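Kokex will buy 40 additional hand-held grippers for its garment-handling program, the company announced on 21st June. The purchase brings the equipment budget for the current year to $46,000, at a unit price of $1,150.

Teresa Dudek, head of procurement, said quotes were received from Zaltex and Nowakowski. The order was placed with Zaltex, whose bid included spare fingers and a longer warranty.

Work with clothing on a mat, using hand-held grippers with yellow fingers.
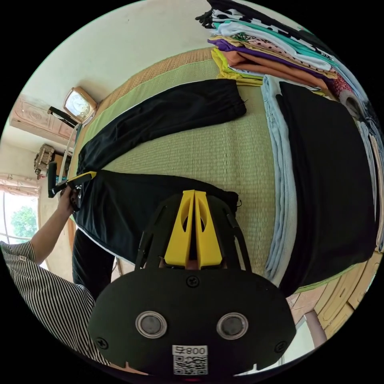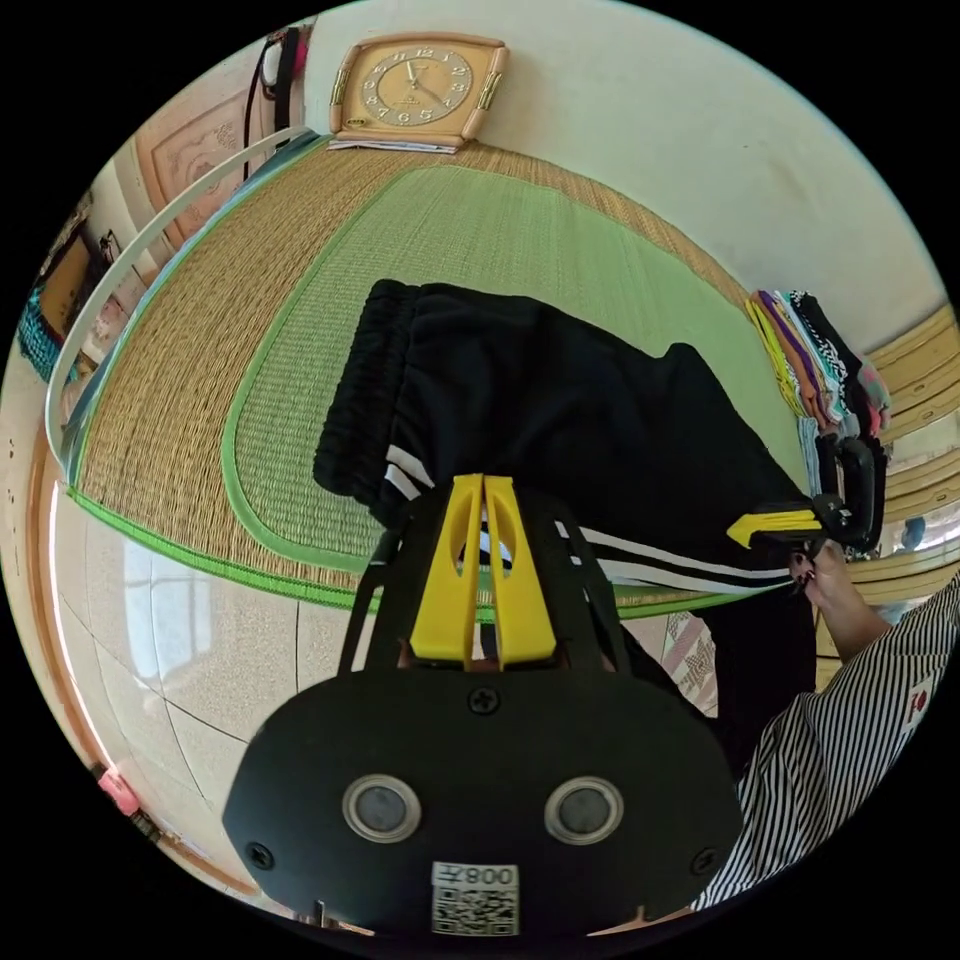 Delivery is planned in 4 shipments, the last of them due in September. Funds for storage racks and charging stations will be requested separately, and a maintenance contract with Dresus remains under review.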